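The Long Decline of the Shopping List

28 December 2024

My grandmother wrote her shopping list on the back of an envelope, in the order of the aisles. If the store moved the rice, she took it as a personal remark.

I keep mine on my phone, in an app called Nuvo, which sorts everything into groups I did not ask for. Nuvo believes that lemons are a cleaning product. It also remembers. According to its yearly report, I added 653 items in the past twelve months and checked off 92 percent of them, a better rate than I have managed with anything else in life. The report doesn't mention what I bought that was never on the list at all -- a category that would need its own app, and possibly a counselor.

The paper list had one great strength: it ran out of room. An envelope holds some 30 items if your handwriting is small and your household is modest. After that you had to make choices. The phone never fills up, so mine still carries "birthday candles (blue)" from a birthday two years gone.

Stores have had a hand in this too. The Fairclough market near me rearranges itself every January, apparently on the theory that a customer hunting for oatmeal will come across a scented candle and give in. I have come across that candle. It was called Winter Porch and it smelled like a wet coat.
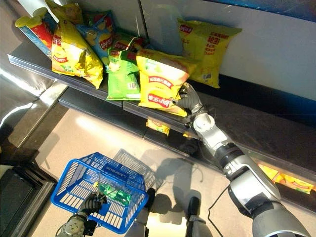 My sister-in-law in Desden shops with no list whatsoever. She walks every aisle and waits to be reminded. It takes her twice as long, and she owns 3 jars of capers, but she has never once stood in a parking lot scrolling for a signal. My neighbor goes the other way and prints hers from a spreadsheet, with a column for coupons and another for grudges. The Skalla brand has been in the grudge column ever since it made its coffee cans smaller.

Last week my battery died somewhere near the frozen peas. I dug a receipt out of my coat, borrowed a pen from the service desk, and wrote down what I could remember: milk, onions, foil, something for Thursday's soup. I forgot the milk anyway. It was right at the top.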